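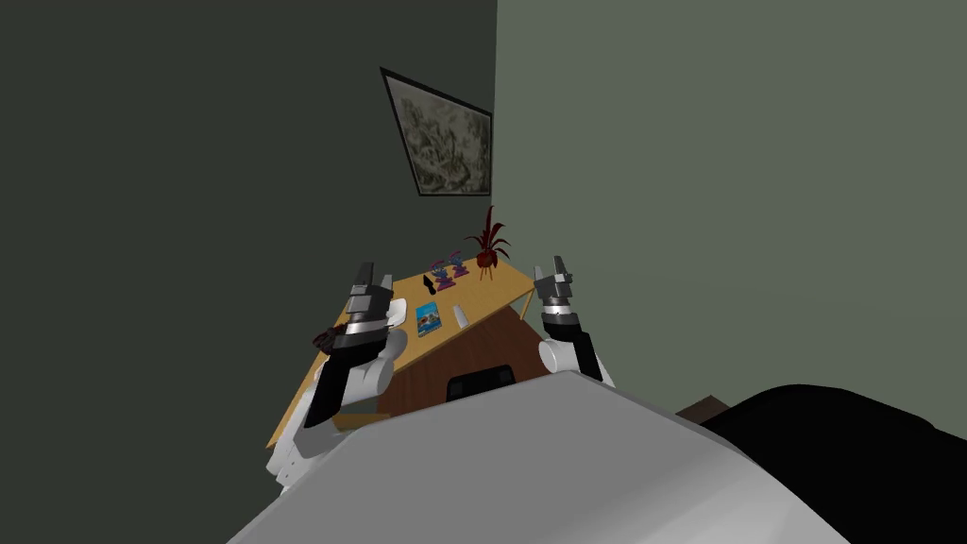 Why do scheduled greeting messages for Grandparents' Day go out with the first name missing?

The template reads the name from the Display field, and contacts imported from a spreadsheet only fill the Full Name field. Open Contacts, select the affected group, choose Copy Field, and set Full Name as the source. Save before reopening the template.

Ticket log, Clerker greetings module
Status: Open, waiting on customer
Reported by: Shewit Shiferaw
Assigned to: Jayson Barredo

Entry 1. Customer imported 65 contacts. 33 previews show "Dear ," with no name. The verse and signature print correctly.

Entry 2. Reproduced with the customer's file. Contacts typed in by hand are not affected.

Entry 3, October 8, 2021. Ran Copy Field on a test group. Names now appear in preview. Second fault found: the long grandmother verse stops at 1,000 characters when sent as a text message. Email limit is 2,000 and the same verse sends complete.

Entry 4. Length fault moved to a separate ticket, owner Jericho Tan. Customer asked to split the verse into two messages or send by email, and to confirm the names on her own account.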